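Notes for the Sisness talk — trays, mats and soft surfaces
Oda Wallin, August 22, 2026

Open with the tray question. Ask who has carried drinks on a tray this week. Wait for hands! Then ask who spilled. I love this bit, people always laugh and start telling each other stories, so let it run for 2 minutes.

Main point: setting out drinks is a skill, and the surface does half the work. Foam floor tiles are wonderful for practice. They lock together at the edges, they're quiet, and a dropped can doesn't wake the whole building. Watch the seams, though — a tall, slim can wants a flat spot to stand on.
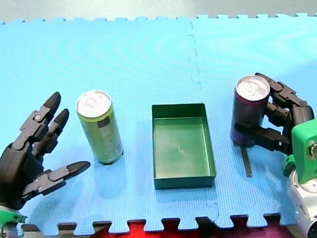

Next, the order of loading. Tall things first, close to the middle of the tray, then the short ones around them. When I ran this at Hirkum in May we had 102 people try it, and roughly 4 in ten started at the edge. Everyone was so pleased when they switched!

Pass out the trays now. Pairs, one loading and one carrying, then swap.

If there's time: the Amundsen story (the stairs, the lemonade).

Questions. Remind them the spare tiles go back in the Rollura box by the door.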